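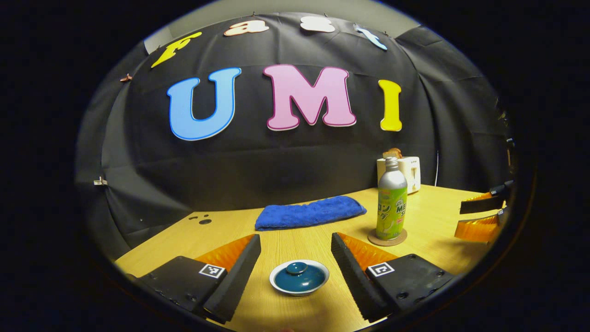

Club de robótica Huteo > Proyectos > Manipulación bimanual

uvo_pinza
26 Jul 2021
Buenas. Sigo con la tarea de la mesa del desayuno. Llevo 233 demos y la tapa del bol se me resiste, el pomo es redondito y los dedos resbalan. Con la toalla cero problemas. Alguien cambió la espuma?

Plilent
Yo. Espuma más blanda y menos fuerza al cerrar. Entra más abajo tb, no vayas a la punta del pomo.

marea_baja
no es la espuma, te faltan datos. Con 250 no generaliza nada, hasta 500 ni mires resultados

Plilent
500 demos malas siguen siendo malas. Yo pasé de 789 a la mitad, tirando las torcidas, y mejoró.

marea_baja
mejoró en TU mesa

uvo_pinza
Vale vale. Otra cosa — la botella del melón. La dejo siempre en el posavasos de corcho o la muevo entre tomas? Ahora tapa parte de la tostadora y no se si eso confunde al modelo.

shimada_fan
Muévela, si no aprende la posición y ya. Y la toalla igual, girala un poco cada vez.

marea_baja
en eso de acuerdo. El fondo negro yo lo quitaría tb, en la demo de noviembre no vamos a tener tela

Plilent
El fondo se queda hasta que salga la tapa, una cosa cada vez.

uvo_pinza
Ok, espuma nueva y botella cambiando de sitio. Las letras las dejo puestas eh. Mañana subo los fallos a la carpeta, los que tengan la tapa en el suelo van aparte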